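Grout colour for plain grey tiles, and will I regret going light?

Ewurabena Agbenyega
Posted in Walls & Floors

Hi all, hoping somebody can talk sense into me before Wednesday, when the tiler wants his answer! We're doing the utility room in mid-grey square tiles with a slight speckle to them, nothing fancy. My sister says match the grout to the tile so it all blends in. The tiler says go a shade or two lighter so you can see the grid. I liked the grid in the shop, but I've just spent a whole weekend scrubbing my mum's white bathroom grout with a toothbrush and I'm not keen to do that for the rest of my life.

The room gets muddy boots, a dog, and a washing machine that shakes everything. Budget is tight, so I'd like to get it right once. Does light grout always go manky? And is sealing it worth the bother or is it just something else to sell me? 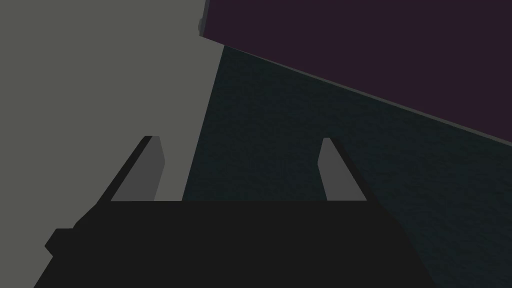

Philomena Nutsugah
43 people found this helpful

Go lighter, but not white. I had bright white in my last kitchen and it went the colour of weak tea behind the hob within a year (my own fault, I fry everything). When we moved I picked a pale silvery grey from Trimen and it's been so much easier to live with. Dust doesn't show, splashes wipe off, and you still get the nice lines.

Keep the joints thin as well if your tiler will do it. Less grout, less scrubbing!

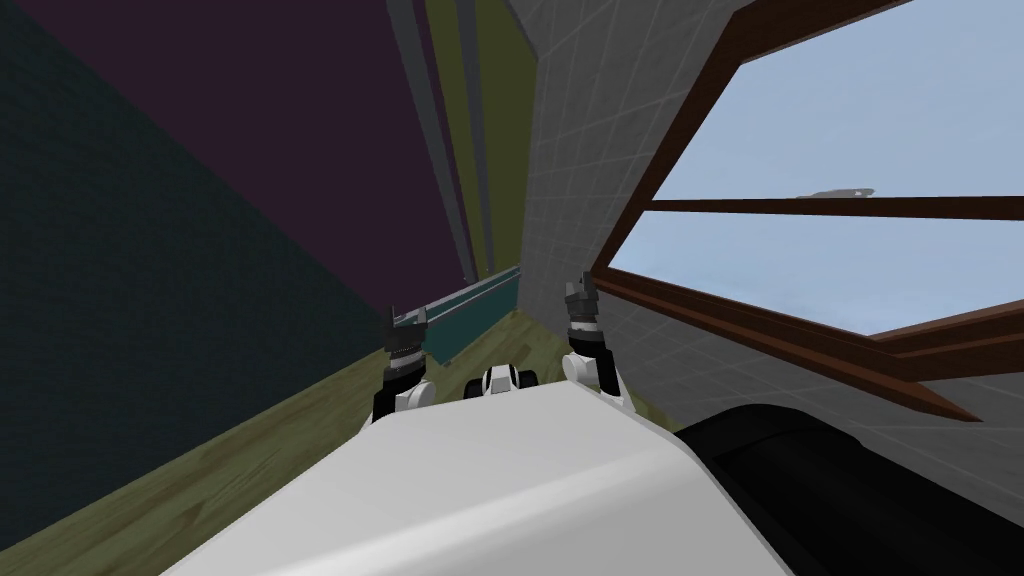

I did seal mine, yes. Two coats of the Hemik one with a little foam brush, radio on, cup of tea, done by lunch. Leave it the full 72 hours after grouting before you go anywhere near it with sealer, whatever the tiler tells you, and wipe the extra off the tile faces straight away or you'll have smears you can only see at teatime when the sun is low. Ask me how I know.

One more thing, buy a spare bag from the same batch and keep it somewhere dry. I had to patch a corner later and the new bag was a different grey altogether.

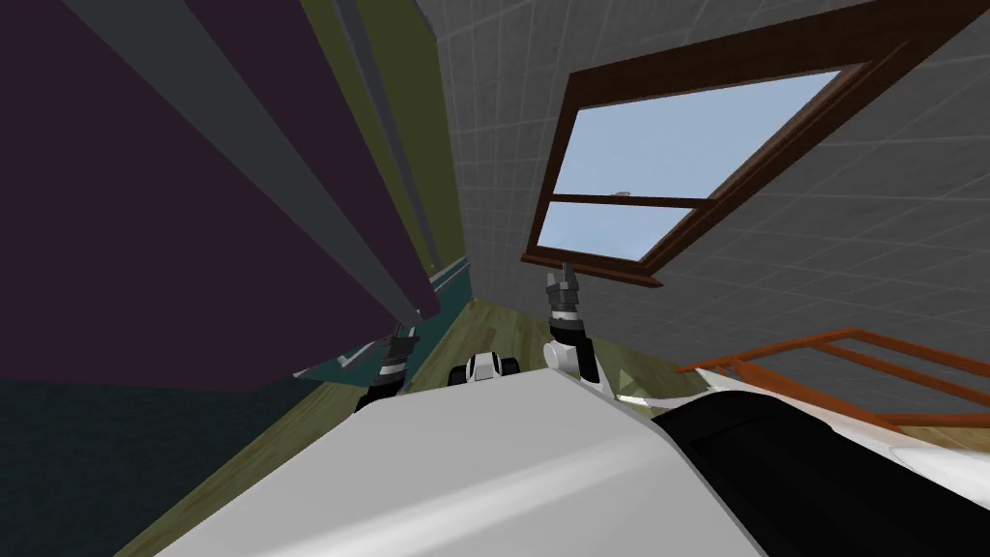 Setting out matters more than the colour in my opinion, and I wish I'd asked more about it the first time round. Get him to dry-lay a couple of rows and show you where the cuts will land. With a window in the room I'd want the tiles centred on that, so you don't end up with a fat piece down one side of it and a sliver down the other. You look at a window every day, you hardly look at the corner by the boiler.

Kojo Zakaria
8 people found this helpful

just get dark grout. mine is nearly black and has never been cleaned

Angus Tennant
29 people found this helpful

Dark isn't quite as carefree as Kojo makes out, I'm afraid. We're in a hard water area and limescale shows up on it as a white bloom, especially near the sink. I went through most of a bottle of vinegar before I read you shouldn't use vinegar on cement grout. Oops.

I'm with Philomena on a lighter grey. Ask the tiler for a test patch on an offcut and let it dry properly before you decide, as it looks far darker wet. 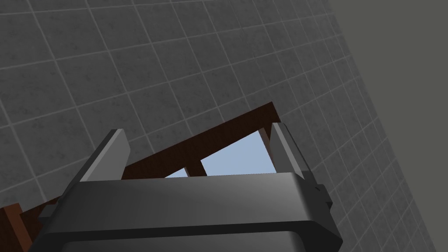
Grey square tiles with thin, lighter grout lines, stopping at a plain wall.

As for the boots and the dog, that's a floor problem really. I'd have the lighter one on the walls and a mid-grey on the floor, and spend whatever's left on a decent doormat.

Shared 8 times

Contact us | House rules | © Onside Home Help | Back to top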